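3.2 Oxygen use and turnaround behavior on fixed-camp expeditions
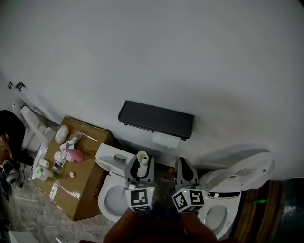

Figure 4. Tissue holder, wall hooks and paper cup, with two hand-held grippers.

The data in this section come from the expedition log kept at Flerolley, which holds one record for each attempt by a climber to move from the highest fixed camp to the summit. After removal of duplicate entries and of records with no departure time, 1037 attempts remained. An attempt was counted as started when the climber left the tents of the highest camp with the stated aim of reaching the summit, and as ended when the climber returned to the same camp or passed below it. Attempts that were called off inside camp were left out, even where the climber had already put on boots and harness.

Each record gives the departure time, the turnaround time, the highest point reached, the number of bottles carried, and the flow rate at departure. Flow rate after departure was not logged in a consistent way. Some teams wrote down each change of setting, while others gave only the total number of bottles emptied. We therefore worked with a single derived measure, the mean flow over the ascent, obtained by dividing the gas used by the time between departure and turnaround. Where a climber shared a bottle or received one from a teammate, the record was kept but marked, and the main models were run both with and without the marked records. The results did not differ in sign or in order of size, and only the full set is reported.

Turnaround rules were coded from the written plan of each team. A rule was called firm if it gave a clock time and named a person on the mountain with the authority to enforce it. It was called soft if it gave a time but left the decision to the climber, and absent if no time was stated. Two coders read the plans separately. They disagreed on 40 of them, mostly where a plan gave one time for the foot of the summit ridge and a later one for the top. These were settled by taking the earlier time as the rule, on the ground that it would be reached first. The choice shifts a small number of attempts from "within rule" to "past rule" and makes our estimate of compliance lower than it would otherwise be.

Compliance was highest under firm rules, as expected, but the gap between soft and absent rules was small enough that the interval for the difference included zero. Climbers under a soft rule who were still ascending at the stated time tended to continue. In the 73 attempts where a radio message about the rule was logged, the message was followed by a turn within 40 minutes more often when it came from base camp than when it came from a guide on the rope. We do not read this as evidence that remote control is better. Base camp usually called when the weather forecast had changed, and a changed forecast is itself a strong reason to descend. The log does not allow the two effects to be separated.

Mean flow was related to turnaround time in a way that earlier work did not predict. The Vedari model, which is widely used in planning gas supply for groups of this kind, assumes that a climber on a higher flow moves faster and so reaches a given point with the same amount of gas in reserve. In our data the gain in speed was real but smaller than the model requires. Above the last fixed anchor, where waiting in line made up much of the elapsed time, there was no detectable gain at all. A climber standing still behind a slower party uses gas at the rate set on the regulator, and a high setting chosen for speed becomes a cost. Of the attempts in which the reserve at turnaround was below the planned level, most included a logged wait of this kind.

To test whether crowding alone could explain the pattern, we split the attempts by the number of climbers on the upper ropes in the same hour. In the low-traffic group the Vedari model performed well. In the high-traffic group it overstated the reserve for nearly every climber, and the error grew with the length of the wait. Adding a single waiting term, with flow held at the last recorded setting, removed most of the error. A more complex version, in which climbers were assumed to turn the flow down after 6 minutes without movement, gave a slightly better fit but depends on behavior that the log does not record directly. We keep the simpler form.

The index of team experience proposed by Räsänen was entered as a covariate. It had a modest link with early turnaround and none with mean flow. The index gives equal weight to all past climbs above a set altitude, whatever the season, and this may hide differences that matter on a winter route, where rope handling is slower and stops are colder. We tried a second version that counted only climbs made in the same season. Too few climbers had any such record for the estimate to be useful, and it is not shown.

Three limits on these results should be kept in mind. First, the log is filled in after the fact, often by a base camp manager, and times are commonly rounded to the quarter hour. Second, teams that had a serious accident were less likely to return a full record — the attempts most relevant to safety are thus the ones most often incomplete. Third, all records come from routes with fixed ropes to or near the summit. Small teams that carry their own rope and move between camps without support make different choices about gas and time, and nothing here should be applied to them.

The waiting term is carried forward into Section 3.3, where it is fitted again on the separate records from Jinura. Those records cover fewer teams but include regulator readings taken at fixed points on the route, so that flow during a wait can be observed directly.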